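Front loader care: seals, drawers and getting the load out

Most front loader odours start at the door gasket. The grey rubber folds hold a small amount of water after every cycle, and lint, hair and detergent residue collect in it. Wipe the folds with a dry microfibre cloth after the last load of the day, paying attention to the bottom section. Leave the door ajar for at least 4 hours if there are no small children or pets in the house.

Unload promptly. A damp garment left bunched at the back of the drum will sour quickly in a humid laundry, and dark dyes can transfer to lighter fabrics while everything sits in contact. Swing the door right back on its hinge before reaching in, and check the upper part of the drum as well as the bottom. Socks and thin synthetics cling there after a fast spin.

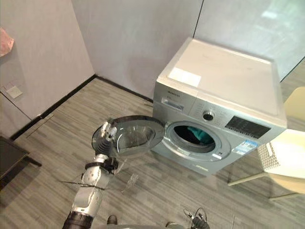 The detergent drawer needs the same attention. Pull it out fully once a month, soak it in warm water, and scrub the cavity behind it with an old toothbrush. Liquid softener leaves a grey film that does not rinse away on its own. Horacio Rivadeneira, who services machines out of the Civau workshop, suggests measuring softener at half the cap and cleaning the pump filter every 6 weeks in hard water areas.

For carrying, a perforated plastic basket is preferable to a solid tub. Air moves through the sides and any drips drain away - put a tray or board underneath if the floor is timber. Keep darks to one side and colours to the other when unloading, particularly if a new black item is in the wash. New blacks should be washed separately for the first 2 cycles. 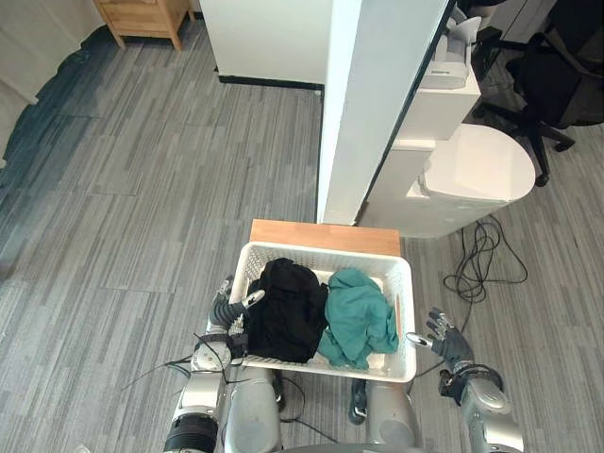
Do not fill a basket above the rim. Compressed fabric sets creases, and cotton is harder to iron once it has dried that way. Shake each piece out before hanging and peg T-shirts at the hem.

Baskets get dirty too. Rinse the lattice with hot water and a little dish liquid, then dry it upside down. Built-up lint in the openings comes out with a stiff nylon brush - avoid wire, as it roughens the plastic and will snag knits.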